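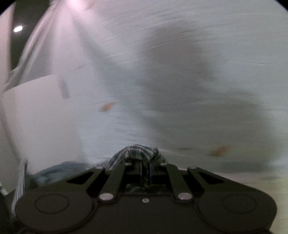

Closing an honorary consulate: the paperwork

29 August 2024

Ashley Fothergill wrote to ask how the honorary post at Prastia was wound up, having been handed a similar job at Trallia with very little guidance. My reply grew too long for a letter, so I am putting it on the blog. It deals only with records and property. The personal side, meaning the farewell lunch and who gets to keep the title, is a separate matter and I have no useful views on it.

An honorary post is usually one person, a room in that person's business premises and a filing cabinet. At Prastia the consul had served for 46 years, out of a shipping office on the harbour road. The post was to close in December, on his retirement. The host authorities had been told by note the previous spring, and the note gave the date on which his functions would end. Keep a copy of that note on top of everything else. You will be asked for it by the bank, the landlord and the telephone company.

The first task is to separate the papers. Under the Vienna Convention on Consular Relations the archives of an honorary post are inviolable only if they are kept apart from other papers, in particular the consul's private letters and the records of his business. At Prastia they had been kept apart until the early nineties and then less so. Bills of lading had got in among the passport applications. We went through the cabinet drawer by drawer and made 3 piles: consular, commercial and doubtful. The doubtful pile was the largest for most of the first week. In the end nearly all of it was commercial.

Next come the accountable items. These are seals, stamps, blank forms with serial numbers, and the fee book. Each is checked against the last signed return. If the return is missing, work from the one before it and write down that you have done so. Do not write up a return for the gap from memory, even if the consul offers to help. The rubber stamps were defaced in front of two witnesses and the metal seal went back to the embassy under cover of a signed receipt. The fee book was ruled off below the last entry and signed by both of us.

Registers of births and deaths are never destroyed locally. They go back complete, including the cancelled pages. The Prastia register held 70 entries, several of them in pencil, and I left the pencil alone.

General correspondence can be weeded. We kept policy papers, anything about a detained or missing national, and anything about land. Routine enquiries more than seven years old were shredded, and the file titles were listed before that was done. The list ran to four pages and has been consulted more often than the files we kept.

Then the fittings. The coat of arms and the flag belong to the sending state and should be taken down on the last day – before dark, if the consul is likely to want to be present. The bracket at Prastia had rusted into the wall and the mason charged 1,000 in local money to make good the plaster. Get the quotation in writing. Mine was verbal and the claim took until the following summer to be paid.

Ashley also asked about pending cases. List them by name, with the next action and its date, and have the receiving office sign for the list.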